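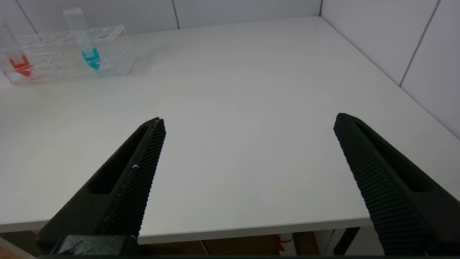
Chapter 4
Pouring, Mixing and What Colour Can't Tell You

Most school books open this subject with a bright liquid and a promise that you are about to see chemistry. Be wary of that. A red-orange liquid in a tube tells you that it is red-orange. It may be dye and tap water. When Syafiqah Raju tried the old Stadholm worksheets on a class of 30, most pupils wrote "acid" beside anything red, and the worksheets had more or less taught them to.

We shall ask for less and check more. Before you pour, write down what is in each vessel and how you know. If the answer is "the label says so", write that.

The kit is plain: a rack, clear tubes, a beaker, a funnel and a bowl. The Mandagi method claims that a funnel stops all spills. We doubt it. A funnel set in a beaker helps with the last part of the journey and does nothing for a tube tipped too early.
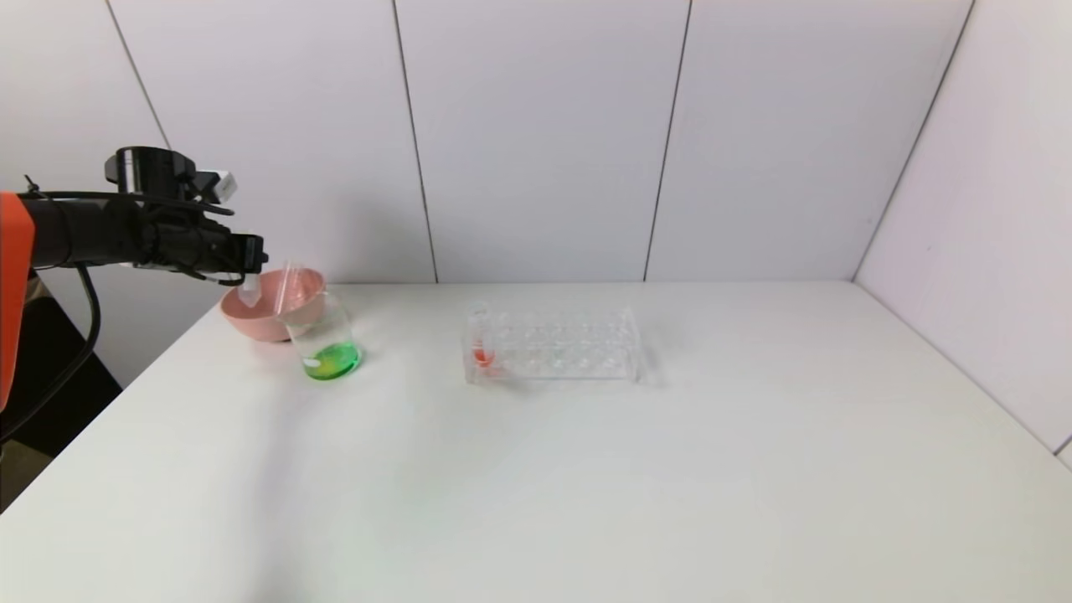

4.1 How much is left behind?

Put 22 ml of water in a tube, empty it into a beaker and measure again. Wait 60 seconds before you decide the tube is empty.

© Flurkedance Schoolbooks | Contact | Back to top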